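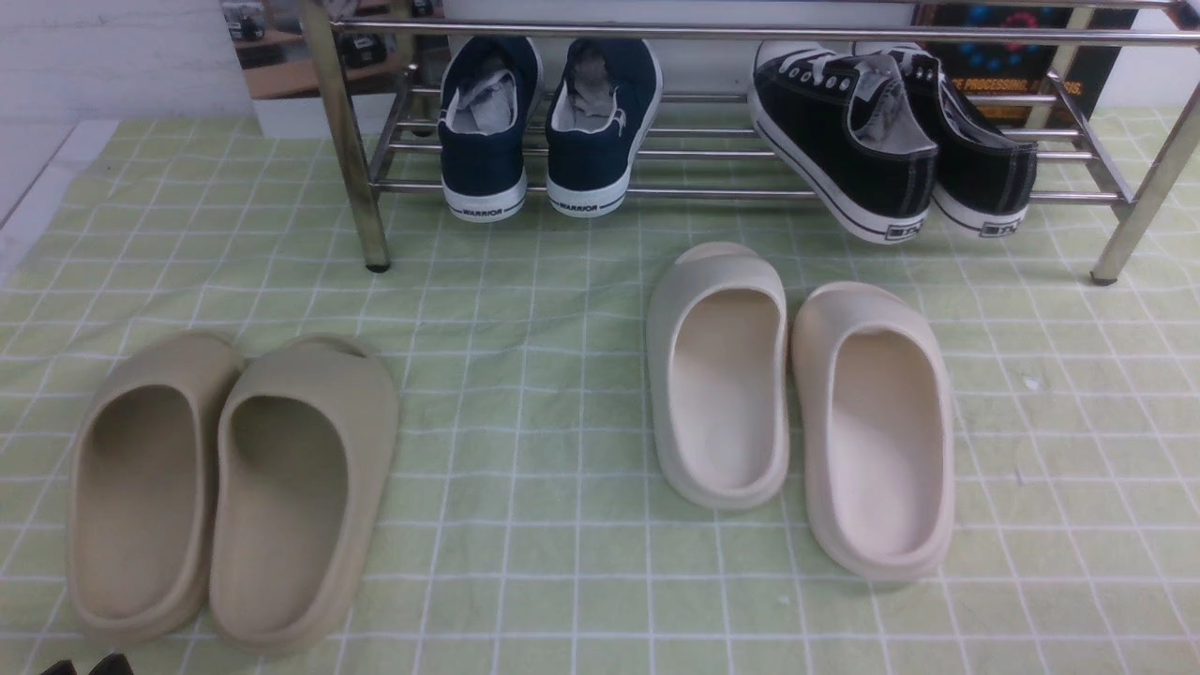
Shoe rack

A shoe rack is a piece of household furniture used to store footwear off the floor, usually close to an entrance or inside a wardrobe. The simplest kind is an open frame with one or more shelves made of parallel bars. Other kinds include solid shelving, tilting cabinets, hanging pockets and benches with storage under the seat. Racks are most common in homes where shoes are taken off at the door, a custom followed in much of Asia, in Scandinavia and in a large share of Canadian households.

The word is used loosely. In shops it may cover anything from a boot tray with a raised grid to a closed cupboard, although furniture sellers tend to call the closed types shoe cabinets.

Construction

An open metal rack is built from tubes. Legs stand at the ends, and the shelves are formed by bars that run the length of the rack between them. Steel is the usual material and may be chromed, powder-coated or left as brushed stainless. Chrome and stainless finishes wipe clean easily but show water spots. Powder-coated racks hide marks better, though the coating can chip where a heel knocks against it, and bare steel under a chip will rust in a damp porch.

The ends of the legs are normally closed with small plastic or rubber caps. These keep the cut end of the tube from marking the floor and stop the rack from sliding. Caps are the part most often lost, and replacements are sold by tube diameter in most hardware stores.

Shelves made of bars let grit and meltwater fall through to whatever lies underneath. A tray or mat is often placed below for this reason. The gap between bars matters for small shoes and narrow heels, which can slip between them. Flat-soled canvas sneakers sit well on bars of almost any spacing.

Shelves may be level or sloped. On a sloped shelf the shoes face outward and the back bar sits higher, sometimes with a raised rail for the heel to hook over. Level shelves are deeper from front to back but can also be used for bags, folded blankets or baskets.

Sizes

Racks are generally described by the number of tiers and the number of pairs they hold. A low rack with 2 tiers fits under hanging coats. A rack with 4 tiers takes the same floor space but needs a clear wall, and is more likely to tip if the heavy footwear is kept on top. Makers' figures assume narrow adult shoes placed side by side and touching. A rack sold for 8 pairs will hold fewer once winter boots are included.

Some racks can be widened by pulling the two halves apart, the bars of one sliding inside the bars of the other. Others stack, with the feet of the upper unit fitting over the top of the lower one.

Footwear and placement

Canvas sneakers are among the shoes most often kept on open racks. The cloth uppers hold moisture after washing or wear, and open shelving allows air to reach the soles as well as the sides. They are light, keep their shape without support and can be stored with the toes facing either way.

Slides are backless shoes with an open heel and a wide strap across the front of the foot. Moulded foam slides, made with a thick sole and a deep footbed, have become common as house shoes and for short trips outdoors. They are bulky for their weight and a pair can use as much shelf length as a pair of ordinary shoes. In many households they are left in front of the rack, where they can be stepped into, while laced shoes go on the shelves. Pale colours such as sand, beige and cream are widely sold, and these show scuffs more readily than dark ones. Two pairs in near shades are easily mixed up, particularly if they are the same size.

Tall boots are normally kept apart. They can stand beside a low rack on a tray, or on the top level if nothing hangs above it. Leather dress shoes are better kept in a closed cabinet or in cloth bags, as dust settles quickly on an open shelf near a door.

Arranging pairs

Shoes are stored in pairs, left and right together, with the toes pointing the same way. Where shelf length is short, one shoe may be turned so that its heel sits beside the toe of the other. This takes up less width but makes the pair slightly harder to pick up in one hand. Plastic holders that place one shoe above its partner are also sold, and need a taller gap between tiers.

When a rack is being tidied, it is usual to take everything off first, wipe the bars and set the pairs out on a cloth, an old sheet or newspaper. A cotton or vinyl tablecloth works equally well and can be shaken outside afterward. Shoes worn daily go back on the level that is easiest to reach. Out-of-season pairs are moved to boxes or to the back of a closet. In colder parts of Canada this changeover is commonly done in November, when sandals and light sneakers come off the rack and boots go on.

Cleaning

Chrome and stainless bars are wiped with a damp cloth and a little dish soap, then dried. Road salt should be rinsed off promptly, as it pits chrome plating and will in time stain stainless steel. Steel wool should not be used on either finish. Joints between bar and leg collect dirt and can be cleaned with an old toothbrush.

Foam slides can be washed in lukewarm water with soap and left to dry in the shade. Strong heat may shrink or warp them, so they should be kept away from radiators and heat registers. Canvas sneakers are brushed dry before washing so that loose mud is not worked into the cloth. Laces and insoles are taken out and dried separately. White canvas may yellow if soap is left in it.

Retail types

Open tube racks are sold flat-packed, with the bars and legs joined by screws or by push-fit plastic connectors. Screwed racks are stiffer. Push-fit racks go together without tools and come apart again for moving, but the connectors may loosen if the rack is dragged while loaded. Preritz lists its tube racks in a screwed version only, in chrome and in white. The Tolport range uses push-fit joints and can be stacked. Villca makes a narrow model for apartment hallways, with sloped shelves and a heel rail on each level.

Related furniture

A boot tray is a shallow pan, usually rubber or plastic, that holds wet footwear and catches the runoff. A shoe bench combines a low rack with a seat and is suited to homes with small children. A tilting cabinet, such as the Grisari wall unit, stores shoes upright behind hinged fronts and is much shallower than an open rack, though large sizes may not fit. Over-the-door organizers have fabric or mesh pockets and suit light shoes, slippers and children's sizes.

See also

Boot tray
Canvas shoe
Coat stand
Mudroom
Slide (footwear)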